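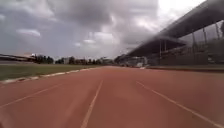

Three white lines on the red track. Spring season sign-up is open.

Category: Club News > Members
Print this page | E-mail to a friend

Winter training hours and spring sign-up

Monday, December 16, 2024

Quick one before the break, lots to get through.

Indoor sessions move to the Seidel hall from the first week back. Same evenings, start is half an hour later becuase the handball people have the floor first. Bring clean shoes. Really clean, they check at the door.

Membership dues for next year: 66 for adults, kids half that. Pay by transfer please, no more envelopes of cash at the clubhouse. If your bank details changed tell Joscha Hagedorn before the end of the month or the payment bounces and we get charged.

Winter road run went well. 361 finishers, cold, windy on the Arton side, soup ran out early. Sorry to the last group. Results are on the notice board, name corrections to Dirk Reinholz. He has the lost property too: 2 jackets, one glove, a kids backpack with a lunchbox in it (please, somebody claim the lunchbox).

Raffle brought in nearly 600, all of it going to the youth travel fund. Thanks to the Motik bakery for the main prize.

Spring sign-up. Forms at the desk or by e-mail. Sprint and middle distance groups have room, the beginners evening is close to full so dont wait. Anyone switching groups needs a new form, even if you filled one in last year. Under-16s need a parent's signature on both pages.

Still looking for a driver for the Trudico meet. Van is booked, gas is paid. Call Dirk.

Office closed over the holidays. E-mail gets read, slowly.

Recent items
- Road run: start times and parking
- Locker keys, please return
- Youth group trip report
- New first aid course dates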